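### 3. Siting and Load Model

The Hitenside terminal is modeled as a single receiving point with two storage tanks and one line to the Taşdemir compressor station. Demand at the three downstream towns follows the hourly series compiled by Akgül and Güneş, with missing hours filled from the previous day. 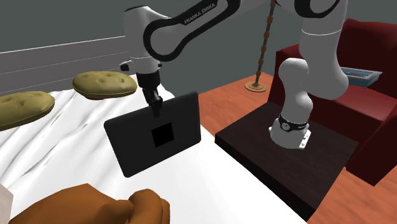 **Figure 2.** Simulated arm with a tablet held in the gripper, over a bed.

### 3.1 Winter Demand

January sets the upper bound on sendout. Household heating makes up most of the load in that month, and the paper mill at Ellel adds a flat draw that does not respond to price. We ran 2000 draws of daily temperature and kept the 50 coldest for the stress cases. Each case starts with both tanks at the same level and allows one late cargo.

Line pressure was held constant at the Taşdemir inlet. This is a simplification – pressure drops when both town branches are open – but it changed total sendout very little in the test runs.

### 3.2 Cargo Delays

A delay of up to six days can be covered from storage in all but the coldest cases. Beyond that, the model cuts supply to the mill first and then buys gas from the Pirnus pipeline at the spot price. The Pirnus contract allows such purchases only on a day's notice, so the model places each order one day ahead. Unmet demand is priced at a fixed penalty, and the same penalty applies to all three towns.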